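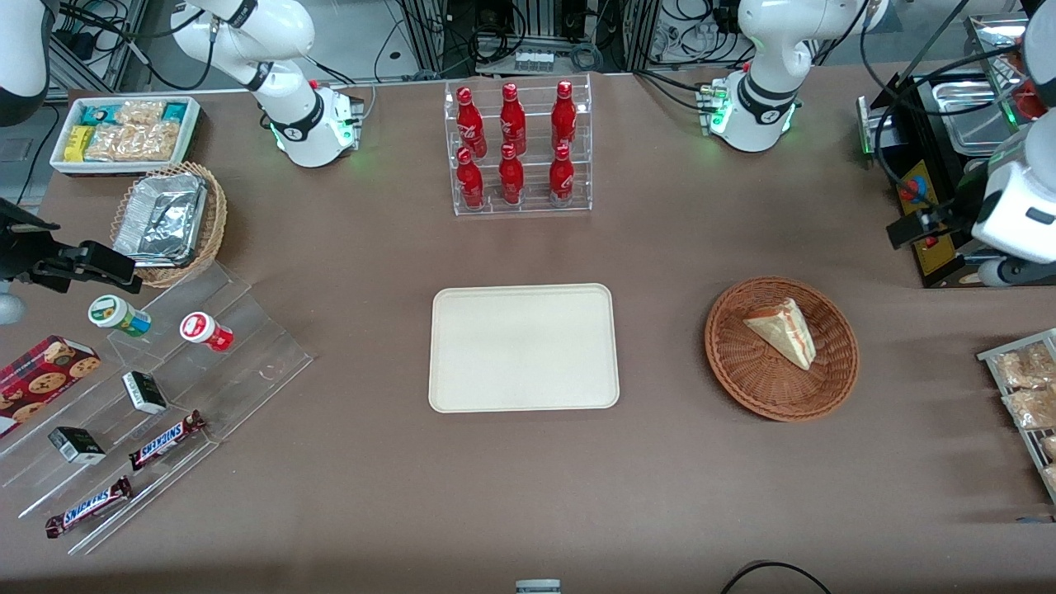 Fig. 3. Serving tray with snacks and drinks placed around it.

3. Preparing the Zonden serving tray for first use

Read this section before you put food on the tray. It is valid for all trays of the Varela series, also for the tray with order number 684.

3.1 First cleaning

1. Remove the protective film from both sides of the tray. Pull slowly, starting at a corner.
2. Wash the tray by hand with warm water and a little washing-up liquid.
3. Rinse well and dry with a soft cloth.
4. Leave the tray standing on its side for 24 hours in a room with fresh air. A light smell on the first day is normal.

Note: The tray may go in the dishwasher, upper basket only. Do not use the drying programme.

3.2 Placing the tray

1. Choose a flat table. On a table with a cloth, pull the cloth smooth first.
2. Put the tray in the middle, so that all guests can reach it.
3. Keep drinks next to the tray while you fill it. Full cups go on last.
4. If you use the Grekent non-slip mat (sold separately), lay it under the tray with the rough side down.

Caution: Do not put pans from the cooker directly on the tray. The surface can stand temperatures up to 100 °C for a short time only.

Caution: Never carry the tray with one hand when there are glasses on it.

3.3 Stains

Tea and berry juice can leave a mark when they stay overnight. Rub the place with Vurnex cleaning paste, wait 3 minutes and rinse. Do not use steel wool. For deep scratches see section 5, Spare parts and service.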